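Shop > Arm Kits > Wrist Parts > Basilthorpe Wrist Camera Mount

Arms Grippers Mounts Cables Downloads Contact

Basilthorpe Wrist Camera Mount, rev. 3

Bolt-on bracket for home-built arms using the Wandano wrist flange. Holds one board camera behind the gripper, looking past the fingers. Fits the Nosus two-finger gripper without modification. The Afolabi gripper needs the long screws, sold separately.

Weight with screws: 86 g
Tilt: fixed, 67 degrees
Part number: 2976
Supplied: bracket, clamp plate, four M3 screws, cable clip

Assembly
Fit the clamp plate first and leave the screws loose until the camera is seated. Route the cable on the outside of the wrist and leave slack for a full turn. Tighten in a cross pattern. Do not use thread lock on the printed version.

Simulation model
The download includes the bracket geometry and a kitchen test scene with a dark marble countertop and a gray oven-like appliance with a knob.

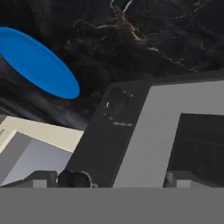
Camera offsets are stored in a separate text file. Change them there, not in the arm model, or the next update will overwrite them. Gemma Bloxham's build ran 2000 simulated reaches with the default offsets before the bracket went on her bench arm. Rev. 2 files will load, but the tilt value must be entered by hand.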